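4.2 Fold lines in stored table covers

The second part of the storage trial dealt with flat covers kept folded between uses. The covers came from the linen room at Hillulby, where they are folded in half twice along the length and once across the width, then stacked on open shelves. Supply was split between two weaves, sold by the maker as Tetmont and Henare. Tetmont is the heavier of the two and has a closer set in the warp. Both were in regular use before the trial began, and no attempt was made to match them for age.

We drew 12 covers from the shelves and assigned them in equal numbers to a loaded and an unloaded group. Covers in the loaded group were stored under a flat plate giving a pressure of 200 Pa, close to what the bottom cover carries in a full stack. The unloaded group lay singly. Storage lasted 2160 hours in the same room, with the door kept shut except for the February inventory. Humidity was logged but not controlled.

At the end of storage each cover was opened by hand, laid on a table and left without smoothing. Crease height was read with a contact gauge at fixed points along the main fold, and again at the crossing of the two fold directions. Readings at the hem were discarded, as the doubled cloth lifts the fold there regardless of how it was stored. A second reader, Beverley Trevaskis, repeated the measurements on the loaded group without access to the first set.

Loading had the larger effect, and weave the smaller. In the loaded Tetmont covers the main fold kept nearly 100 percent of its opening height after an hour on the table. The unloaded covers of the same weave relaxed visibly over that time, mostly in the first few minutes. Henare covers relaxed in both groups. The crossings behaved differently from the straight runs: they started higher, dropped quickly, and then held a small raised point that did not change between the last two readings. Agreement between the readers was good on the straight runs and poor at the crossings, where the result depends on where the gauge foot is set down.

Gauge height does not track appearance well. A fold that measures low can still read clearly to the eye when light falls across it, and color matters as much as height. On dark cloth, shallow marks may show only as faint lines, as on the gray sheet in Figure 6. For this reason the visual grades in Section 4.3 are reported separately from the gauge data and are not averaged with them.

Figure 6. Faint creases and fold lines on a dark gray fabric sheet covering most of a tabletop. 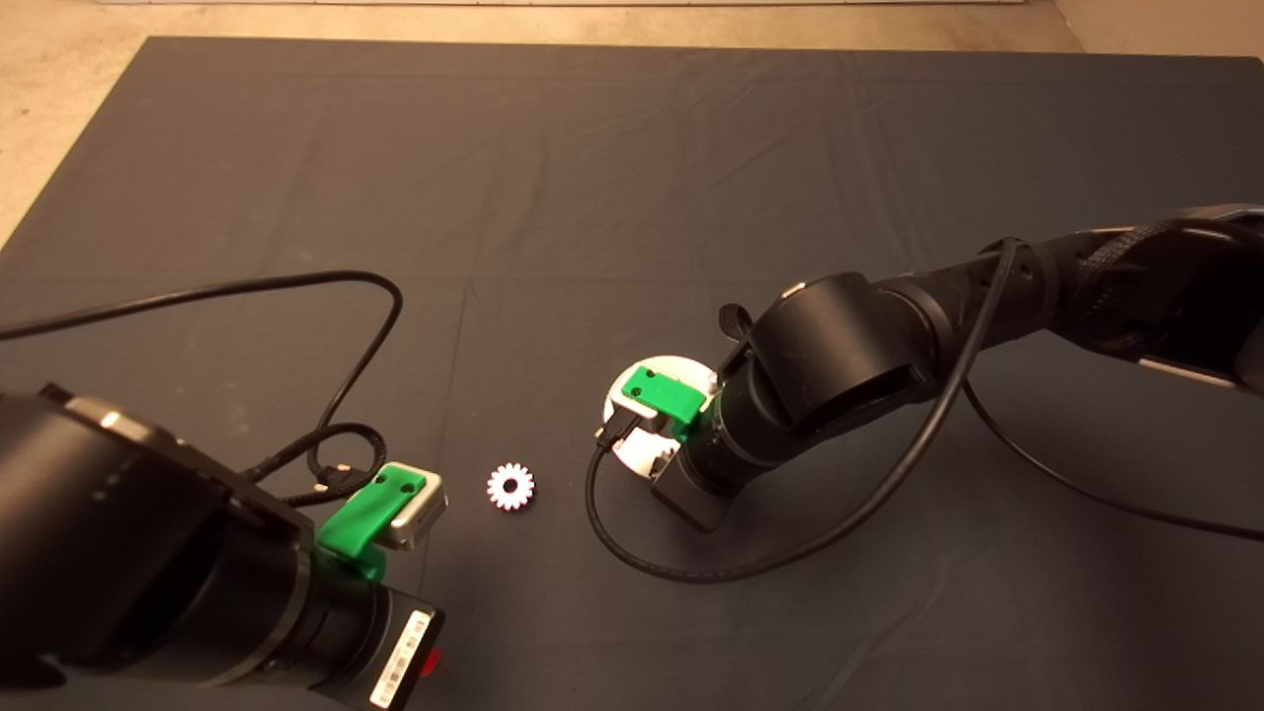
Visual grading followed the five-step scale used by Jemico for incoming cloth, with the wording of the middle grade changed after a pilot run by Fletcher Doolan. Graders stood at the short end of the table and gave one grade per cover.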